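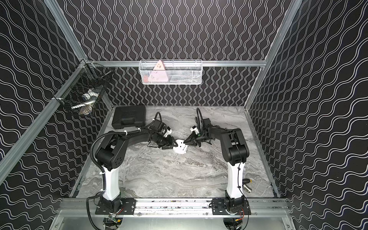 Cell 306 went back on the inspection list after the right arm let go late during a handover and the left one kept pulling, which tripped both shoulder joints and gave everybody on the Friday shift a good jump. Please go through the points below before the Jovent cell is put back on automatic, and do write a comment even when all is well, as the next person along will be glad of it. Pay special attention to the moment when both grippers are on the white shell together, down low over the marbled floor, as that is where the fault came up.

1. Emergency stop, pressed and reset from both sides
OK. Nice firm click. The label is wearing off, so I've asked for a new one.

2. Mounting plates tight on the base rail
OK. I went over the left and right plates twice, being a bit of a worrier about these.

3. Cable ties and conduit, shoulder to base
OK for now. Watch the loops above the wrists when the arms come close to each other. I'd love to see a little more slack there.

4. Floor clear of tools and loose parts
NOT OK. Screwdriver and a small metal cylinder by the right column, and the black carrying case behind the left arm. All three to go back on the shelf before any automatic run, please!

5. Gripper release, right arm
NOT OK. Late on 4 of 200 handovers with the Siltel controller at normal speed. No late ones at half speed, so half speed it stays until Lund sends the new finger drive.

6. Pull limit, left arm
Changed. Now stops after 2 seconds if the other gripper hasn't reported open. The Dredivico settings sheet still shows the old value, so kindly don't copy from it.

Result: manual and half speed only. Recheck items 4 and 5 once the drive is fitted.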